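Workshop Tips: Setting Up a Small Robot Cell

Page 7 of the shop notes. Last changed 10/12/2018.

These notes come from the simulation work Celina Witkowska did at Vosteo on handing small parts to a machine vise. The full write-up is with Filippos Ververidis at Proria. What follows is the part that is useful at the bench, whether or not you ever run the simulation.

Build the table in software first

Measure your own table before you draw it. Catalog sizes are often off once the feet are screwed in and the top has been planed. Put in the legs, the nearest wall and any door that opens toward the table. Leave out drawers, posters and lamps.

Draw the fixtures at full size and place them from one corner of the table. If you place each fixture from the one next to it, small errors add up and the last one ends up in the wrong spot.

Save the file under a new name each time you move something. Celina kept one file for the first month and could not get back to the layout that had worked in May.

Vary one thing at a time

The method was simple. The layout stayed fixed and the starting position of the part was shifted a little for each run. There were 2000 runs in all. In 621 of them the part was not seated at the end, and those were sorted by hand into 3 groups: missed the part, hit a fixture on the way in, and let go too early.

The largest group was the second one. Most of those runs came down at a slant over the fixtures.

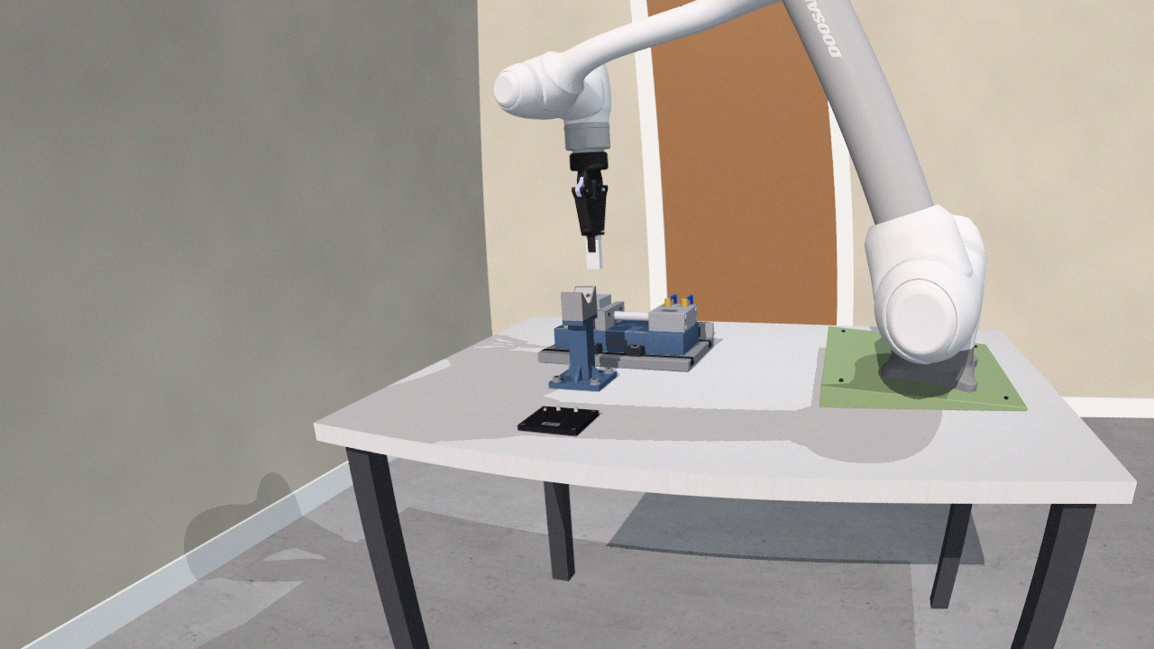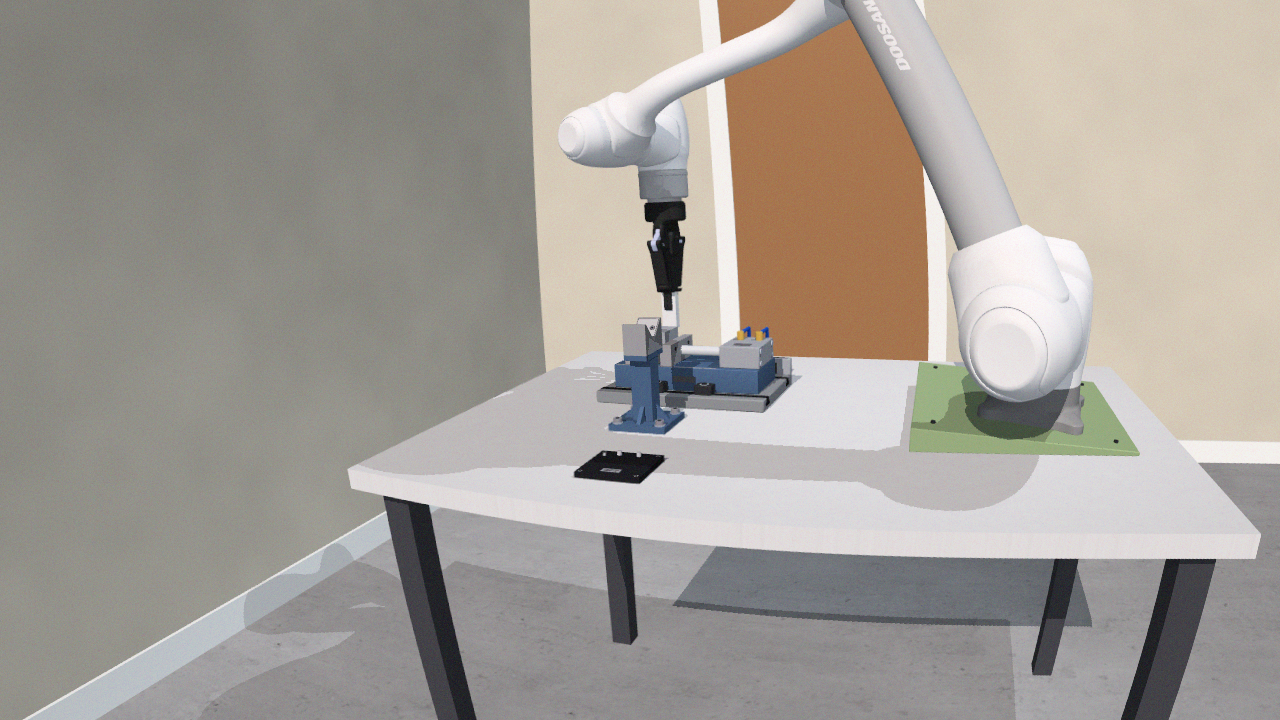 Coming in from straight overhead was the change that made the most difference. Set a waiting point above the fixture, stop there, and only then go down. The gripper over the blue pedestal is pointing straight down, and that is the posture to copy for the waiting point. Choose the height of the point by the tallest thing nearby, and count knobs and handles as part of the vise. With the waiting point added and everything else left alone, the second group shrank to a handful of runs. The first group stayed the same size, as you would expect.

Carrying it over to the real bench

Run the first passes at the slowest speed with no part in the gripper. Keep one hand near the stop button.

Put a strip of masking tape along two sides of each loose plate and mark the corners in pencil. If a plate gets bumped you can set it back without measuring again. Śliwiński tape leaves less glue behind than the cheap kind from Dander, but either will do for a week.

Wipe the jaws before every batch. A chip under the part tilts it, and the simulation has no chips in it.

Check the bolts on the mounting plate after the first day and again after the first week.

Write down each miss when it happens, with the group it belongs to. A tally on paper is fine. If the early releases start to climb, look at the finger pads first and the program second.

Questions about the sorting of the runs go to Filippos. He has the sheets.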